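Desk Lighting in the Shared Study Rooms: Final Project Report
Department of Interior Studies, Skakeck College
Submitted Sunday, March 1, 2020

1. Purpose

The project examined how small table lamps are used, maintained and replaced in the shared study rooms of the Aoki Building. The college asked for a recommendation on whether the existing lamps should be kept, refitted with different bulbs, or retired in favor of fixed lighting under the shelves. The report covers the work carried out during the winter term and sets out the findings in the order in which they were reached.

2. Background

The study rooms were furnished over several years, and the lamps were bought at different times from different suppliers. No single record of them existed when the project began. The housing office supplied a purchase list with 219 entries, many of them for lamps that had already been moved or thrown out. A walk through the rooms in January located 162 lamps still on tables. The difference between the two figures was not pursued further, as it fell outside the terms of the project.

Each room has a standing budget for small repairs. Bulbs are drawn from the same budget as chair glides, shelf brackets and plant pots, and requests for them are recorded only as "lighting."

3. Method

The work was divided into an inspection and a trial. In the inspection, each lamp was unplugged, cleaned with a dry cloth and checked for a loose socket, a worn cord or a missing shade. In the trial, five tables were set aside and fitted with lamps from the existing stock. Bulbs of several shapes were tried in them over two weeks, and students who used the tables were invited to leave written comments.

Particular attention was given to lamps with a low base and an exposed socket. These take up little room beside books and papers, and they can share a table with a plant or a pencil cup. They also leave the bulb itself in plain view, so its shape and finish matter a good deal more than they would under a shade.

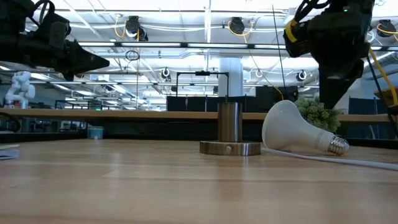 Homivby wrote on the comment sheet that the wide reflector bulbs were too much for a table lamp and belonged in the ceiling, and that a plain round bulb had been easier to read by in the evening. The same comment asked that spare bulbs be kept in a drawer in each room — at present they must be requested at the front office, which closes before most students sit down to work.

Other comments agreed in part. Several students liked the reflector bulbs for drawing and model work, where a strong light in one direction is useful, and disliked them for reading. Two objected to any bare bulb at eye level. One asked for the plants to stay.

4. Findings

The metal bases were in better condition than expected. Most faults were in the cords, which had been bent sharply behind table legs or pinched under the rear shelves. Sockets were generally sound. Where a lamp had been reported as broken, the bulb was often the only part that needed to be changed.

Reflector bulbs fitted the open sockets but looked top-heavy on the smaller bases, and their light fell unevenly when the bulb pointed straight up. Frosted round bulbs gave a softer light across the table. Neither kind was suitable for every use.

The cost of fixed lighting was estimated at $700 per room, excluding labor. Refitting the existing lamps would cost far less, though it would not solve the problem of cords crossing the work surface.

5. Recommendations

The existing lamps should be kept wherever the base and socket are sound. Damaged cords should be replaced before the fall term. Frosted bulbs should be supplied as standard, with reflector bulbs available on request for the two drawing rooms. Cords should be led toward the nearest side of the table and held with a clip.

A small stock of bulbs should be stored in each room — the lower drawer of the supply cabinet is large enough in all cases. A revised inventory has been filed with the housing office together with the comment sheets.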